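Two arm handover in sim, planner stalls when grippers get close

Posted by bdvoracek

Bimanual cell in sim, two arms over one table, small part in the middle. Each arm plans fine alone. Both together — planner quits after 300 iterations, "start state in collision". Same scene file both runs, seed 477.
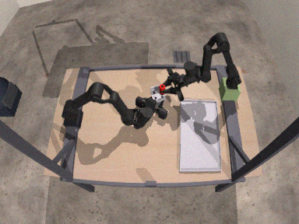

Grippers at the meeting point, tray on the right half of the table

Tried more padding, made it worse. Is it the base on the green block?? Also atached a second one.

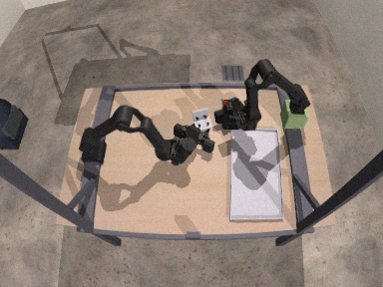
White block with the black dots, between the two grippers

2 answers

Tatu Wanyama
Not the base. You have padding on the finger links AND on the held part, so they overlap before anything really touches. Attach the part to one gripper, add the finger links to its touch_links, drop padding to zero for the last 7 mm. Then plan both arms as one group, not two seperate plans. Look from the side too, top view hides the gap.
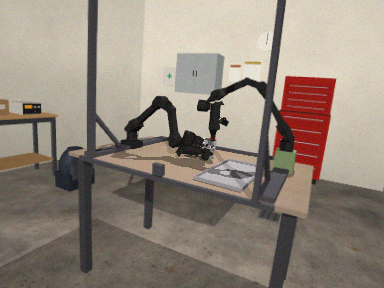

Check the wrist links as well, mine were the next thing to fail once the fingers were ok. Ticket 1744 on the Sateck tracker has a config.

user_dunstan
try a different planner? worked for me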